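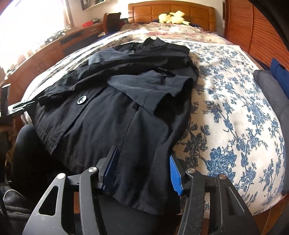
Erzsébet Gál writes that her 2 in. refractor shows a gray film across the lower third of the objective every spring, and that wiping it with a lens cloth only moves the film to the other side. She asks whether the cell should be opened.

It should stay closed. Film on the outer surface can be removed with the lens in place. Opening the cell disturbs the spacing of the elements, and the tube then has to be collimated again.

Removing loose dust

Point the tube slightly downward. Use a rubber bulb blower, held a hand's width from the glass. Canned air is unsuitable; the propellant can spit onto the coating. Follow with a soft brush kept for this purpose only, and stroke from the center outward without pressure.

Removing film

Mix equal parts distilled water and pure isopropyl alcohol. Dampen a cotton ball, never the lens. Draw it across the glass once in a straight line, turn it to a clean face, draw again, then discard it. Do not rub in circles. Let the surface dry uncovered before refitting the cap.

Tamás Hajdu uses Flemix wipes on eyepieces and reports no marks. They are acceptable for eye lenses, where skin oil is the usual contaminant. I would not use them on an objective.

Mirrors

A first-surface mirror tolerates a good deal of dust before contrast suffers. Mine was last washed in May, after over 3000 hours in an unheated shed. Remove the mirror, rinse it under lukewarm tap water, soak it in water with one drop of plain dish soap, and finish with distilled water. Stand it on edge to drain. Lift any remaining drops with the corner of a paper towel.

Storage

Keep the cabinet below 59 percent relative humidity. Silica gel in a cloth bag is adequate for a small case; dry it in a low oven when the indicator beads change color. Do not cap optics that still have dew on them. Eyepiece cases lined with open-cell foam hold moisture and should be left open overnight after use.

Threads on filters: a trace of soft pencil graphite, applied dry and brushed off, stops them from binding.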